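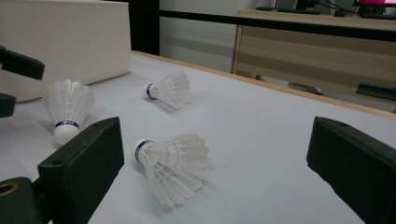
Skiken Hand-Held Gripper
Service Notice and Equipment Information
Genance Handling Equipment

Overview

The Skiken is a two-finger gripper held and operated by hand. It is used to record grasping motions for later use on a robot arm fitted with the same finger set. The Skiken is supplied by Genance and serviced through Venckus repair centers.

A fault has been confirmed in the finger linkage of certain units. Owners are asked to read the notice below before the gripper is next used. The fault affects the Skiken only. The robot-mounted version uses a different drive and is outside the scope of this notice.

Description of the Fault

In affected units, the retaining screw at the rear of the right linkage can work loose during repeated opening and closing. As the screw backs out, the right finger begins to lag behind the left. The operator may first notice that light objects are pushed to one side before they are gripped, or that the fingers do not meet squarely when closed.

If use continues, the linkage can stick in the open position and then release without warning. The finger closes with the full force of the return spring. Genance has received reports of pinched fingertips from operators who had reached toward the linkage to free it. One report described a bruised nail; the others required no treatment.

The position reading is also affected. A lagging finger gives a recorded opening width that does not match the true gap, and recordings made in this condition should not be used to program a robot arm. Affected recordings cannot be corrected after the fact.

Units Affected

Serial numbers ending in 500 through 800, in all finger colors. The serial number is engraved inside the handle cover. Units fitted with the Golden linkage kit at the factory carry a letter G after the serial number and do not require repair.

What Owners Should Do

Check the serial number. If the unit is affected, perform the following inspection before each session until the repair has been completed.

1. Disconnect the gripper from the recording computer.
2. Open the fingers fully and hold them open with the trigger lock.
3. Place the unit on its side and look at the head of the rear screw. It should sit flush with the bracket.
4. Release the lock and let the fingers close slowly. Both should arrive at the center line together.
5. Repeat the opening and closing five times.

A unit that fails any of these steps is to be tagged and taken out of use. The screw should not be tightened by the owner. Thread damage is common in failed units, and a tightened screw may hold for a short time and then release under load.

Hand Position

Keep the free hand clear of the brackets, rods and linkage whenever the trigger lock is off. This applies to all units, repaired or not. Objects should be set out on the work surface before the gripper is picked up, and moved again only when it has been put down. A second person working at the same table should stand on the side away from the linkage.

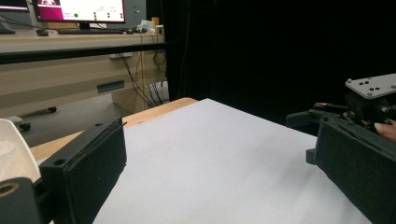 Fingers open above the work surface, with a fingertip at the linkage.

If the fingers stick open, do not reach in to free them. Point the gripper away from the body, set the trigger lock, disconnect the cable, and contact a Venckus repair center. The lock was tested on failed units and held in every case - it is the only approved means of securing a stuck finger.

Repair

The repair replaces the linkage, the rear screw and the return spring with the Golden kit, part number 63. The new screw has a locking collar, and the new spring closes the fingers with less force. Work is carried out by a Venckus technician and there is no charge for parts, labor or return shipping.

After repair, the opening width must be calibrated again using the gauge block supplied with the gripper. Calibration values saved before the repair will be rejected by the software.

The Golden kit is covered for 365 days from the date of installation. Cover ends if the handle cover has been opened by anyone other than a Venckus technician.

Existing Recordings

Genance recommends that recordings made on an affected unit since March be reviewed before further use. Look for an opening width that stays constant while the fingers are being moved, or that changes in a single jump. Where either is found, the full session should be set aside.

Contact

Requests for repair and reports of injury should be addressed to Pei-shan Tsao, Product Safety, Genance. Please include the serial number, the finger set in use, and a short account of any incident. Reports of injury are answered first.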